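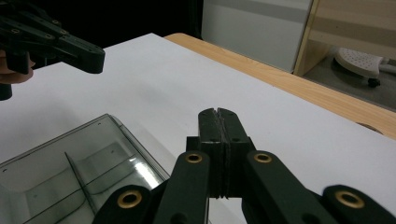
How long does a visit to the Forneo table workshop take?

The open day tour lasts two hours, and you can stay in the showroom afterward until it closes.

We went on 8 December 2025. The workshop is on the edge of Lurkomow, past the bus depot. Parking is free, but the lot was full by ten and we ended up on the side street. Check-in is at the small door by the loading dock. The main entrance was locked.

The tour starts in the wood store, where boards sit on racks until they are ready to cut. They hold more than 600 boards there in winter. It was cold, so keep your coat on for this part. After that you go through cutting and gluing, where the guide talked over the saws and I missed a good deal of it. Ear protection is handed out at the door.

Sanding was the part I liked best. Each tabletop gets 5 passes, and you can run your hand over a test piece between them. The difference after the third pass is hard to feel. The tops then go next door for Kurnico oil, two coats, and are left for 7 days before the legs go on. We could only look through the window there.

The showroom has the full line of tables. The Rakena is their best seller and comes in three lengths. I sat at the middle one for a while and found the apron a little low for my knees. The longer one has the same apron. Delivery within the county is $100, and legs are attached at your house if you ask when you order.

Coffee was free, sandwiches were extra. The restrooms are upstairs and there is no elevator. The next open day is in September, and sign-up is at the front desk or by phone.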